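Carnon two-arm cell: setup and care
Notes for Idun Lie's group

The setup guide says to check the base bolts every 30 days. I don't trust that. Check them before each block run.
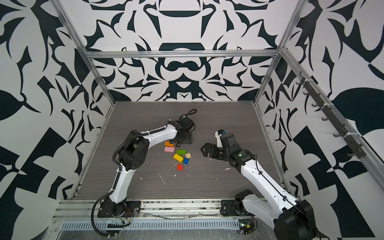
Cable sleeves next. Move each arm slowly by hand and look for pulling at the elbow. 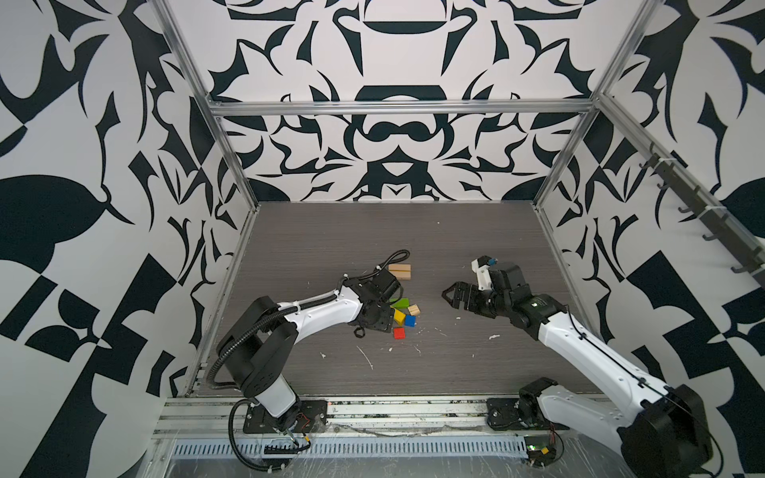

"Self-calibrating" is a generous word. Measure gripper height yourself, at both arms.
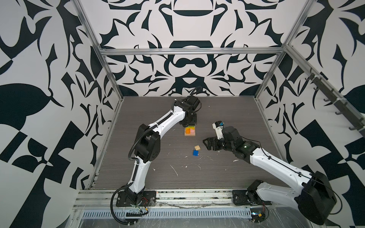
Wipe the tabletop, then log it. Log sheets go to Marta Dovhaniuk.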